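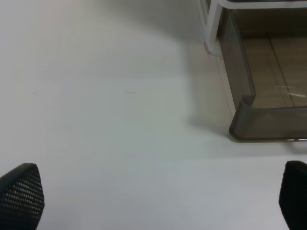

Slide 1 - white tabletop, gray see-through tray

Ok start fast, 3 min max on this bit. Topic = clear work surfaces. Wiping, marks, where trays go.

Ask room: who wipes down before AND after? Hands up. Wait for it.

Scratch, brownish, short. Fainter gray mark further left. Wiping wont lift a scratch - log it, move on. Don't scrub at it!! Matte white goes patchy if you do.

Tray goes to the side, right hand. Middle stays free.

(drink water)

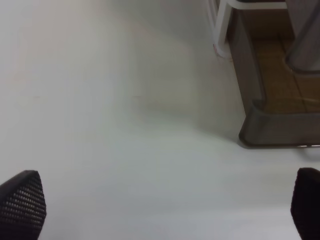

Pelow Site - Bench & Storage Team

Slide 2. Same table, more white. Look along the surface, low angle, smudges show up better. Say that twice.

Dark gray box thing upper right, rounded corners - rounded is easier to wipe, crumbs dont sit in the lip as much.

Neris benches: 158 marks logged since March. Hollus 100. Dont read out the rest.

Questons to Kulap Thepsuriya, room 919. Then hand over to Somogyi people.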